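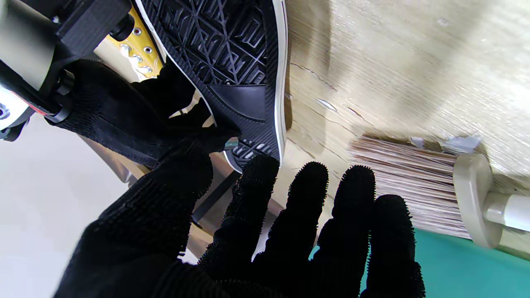

Lanholm Robotics Club - spring gallery

The club meets in the Kalell building from half past four until seven, in term time only. This year's project is shoe care. The idea is a robot that can hold a shoe and clean it with an ordinary brush, using two hands. We started in January and it is still going on.

The shoe at the top of the page is the yellow canvas one with the black sole. The robot has it upside down, with the brush lying on the board. Black knitted gloves cover the robot's hands.

Canvas has turned out harder than leather. It folds when the hand closes on it, so most groups now go for the heel, where the shoe is stiffer. The second-years wrote the grip settings for this and the first-years did the testing.

Brushes were a job of their own. We tried 2 handle shapes before half-term and kept the rounder one. Picking it up from flat is still the weakest part of the routine - the fingers tend to push it along the board.

All our practice runs are saved on the club drive, in the folder called Li. There are 1,763 at the time of writing, and 38 of them are full runs from picking up the shoe to putting it back down. Members can ask for the password at any session.

We are entering the Flisaver schools day in the household tasks class. Each team gets 50 minutes on the table, including setting up. Parents are welcome to watch from the balcony.

More pictures will go up after the next session. Old trainers are still wanted, any size, laces out please.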